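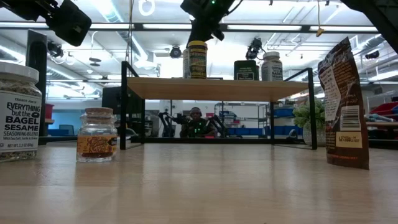 ## 4. Setting up the tabletop riser

The Jusard riser is a wooden shelf board on a thin black metal frame. It stands on any flat table and leaves an open space underneath.

1. Wipe the tabletop and let it dry.
2. Set the frame down near the back edge of the table, feet flat.
3. Press lightly on each corner of the board. If the riser rocks, turn it end for end and try again.
4. Put tall containers and tins on the board with their labels facing out. Jars and seasonings in daily use can stay on the table in front.
5. Close snack bags before standing them up. A half-empty bag tips easily.

**Note:** Leave 9 inches of clear space above the board so lids can come off without lifting the container down.

**Caution:** Do not slide the riser while it is loaded. Clear the board first, then lift by the frame.

### 4.1 Using the riser for books and small items

1. Take all food off the board and wipe it.
2. Stand a book beside the riser, leaning on something upright. Yellowstone is at the left end.
3. Keep small pieces on the board and a plant ball at the side.
4. Fold cloths before putting them away.
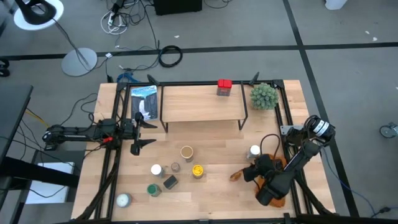

A Berchtold customer wrote in to ask whether books could go on the board as well, saying the table was too crowded to spare the room. They can, if they lie flat. Put the heaviest at the bottom and keep the stack away from the ends.

For replacement feet, order part 603. For a new board, order part 1652.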